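Le printemps commence par les étagères

26/02/2022

Dans mon pays, le grand ménage se fait toujours en mars, avant que les fenêtres restent ouvertes toute la journée. En France, j'ai gardé cette habitude, même si mes voisins me disent que je commence trop tôt.

Cette année, j'ai décidé de m'occuper d'abord des livres. J'en possède 924, je le sais grâce au cahier où je note chaque achat. Ils sont rangés sur deux murs du salon, dans des étagères Ljungberg que j'ai montées moi-même (un côté penche un peu, je l'avoue).

Ma méthode est simple. Je vide une seule étagère à la fois, je passe un chiffon à peine humide sur la planche, puis j'attends cinq minutes avant de remettre les livres. Pour la tranche du haut, il faut tenir le livre bien fermé et aller du dos vers l'extérieur. J'ai longtemps fait le contraire, et la poussière entrait dans la reliure.
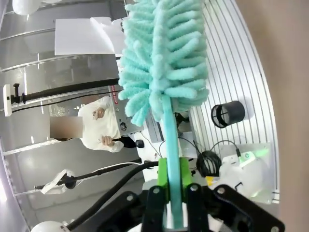 Le plumeau bleu-vert, à franges de chenille.

J'ai aussi rempli une caisse pour la bourse aux livres de Follent. C'est la partie la plus difficile - je relis toujours la première page, et après je ne veux plus donner. Il me reste encore le couloir et les dictionnaires. Je les garde pour la semaine prochaine.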